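4.2 Leaning in: how listeners move toward quiet music

Posture was the part of the home listening study we most looked forward to writing up, and it gave us far more than we had hoped for. Figure 1 shows a lean of the head.

Figure 1. A person with long dark hair leaning into view, upper left.
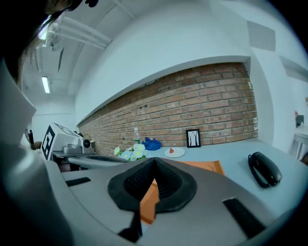 Noeline Donnelly told us, in her second interview, that she never noticed herself moving at all until her daughter copied her, and that after this she could not stop noticing: on the soft verse she would tip her left ear toward the speaker, hold her breath for a bar or two, and sit back only when the drums came in. She added that it felt rude to sit back any sooner.

We love this account, and it fits well with what the diaries show. Fifteen households kept them for three weeks, playing pieces from the Zomusik set (200 recordings, most of them for solo voice or for voice and guitar) at whatever volume they liked. Together they wrote 800 entries. We had asked only for the title of the piece, the room, the company and anything the writer felt like adding. The wealth of comments on the body came entirely from that last, open line, and some of them are wonderful reading. One diary describes a whole family bent over a kitchen counter "like we were trying to smell it."

Three kinds of movement come up again and again. The first we call the tilt, in which the head goes to one side and the shoulders stay put. The second is the lean proper, from the waist, usually with a hand on the table or the back of a chair. The third is harder to name. Writers speak of "going toward it" without standing up or shifting their weight, and in the interviews several people showed us what they meant by lowering the chin and going very still. Manaia Te Moana suggested "gathering" for this, and we have kept the word.

What sets these movements off? Low volume is the obvious candidate, and earlier work on lectures and phone calls would lead us to expect it. Yet many of the entries that mention a lean concern pieces played fairly loud. What they share is a thinning of the music: the guitar drops out, the singer takes a breath, a line is left hanging. In "Cerkik," the recording with the richest set of comments, the voice is left alone just before the last chorus, and diary after diary picks out that spot. People who played it in the car, where leaning was not much of an option, wrote of turning the volume down there. Down! We did not see that coming, and we return to it in 4.4.

Company matters too. Listeners who were alone wrote mostly about tilting and gathering, while the full lean belongs to evenings with other people in the room. Two readings seem possible to us. The lean may be partly a signal to the others, a way of saying hush, this is the good bit. Or it may simply spread, as yawning does, so that it gets written down more often where there is someone to catch it from. Donnelly's story about her daughter could support either one, and the diaries cannot settle the matter, as most of them were kept by one member of the household on behalf of everybody.

A word on the limits of the material. Diary writers record what strikes them, and once a person has become aware of a habit, it is likely to turn up more often on the page. We compared the early and late entries with this in mind. Comments on posture do grow more frequent toward the end, but the link with thinned passages is already clear in the opening days, before any interviews had been held. The coding scheme, with sample entries for the tilt, the lean and gathering, is given in Appendix B.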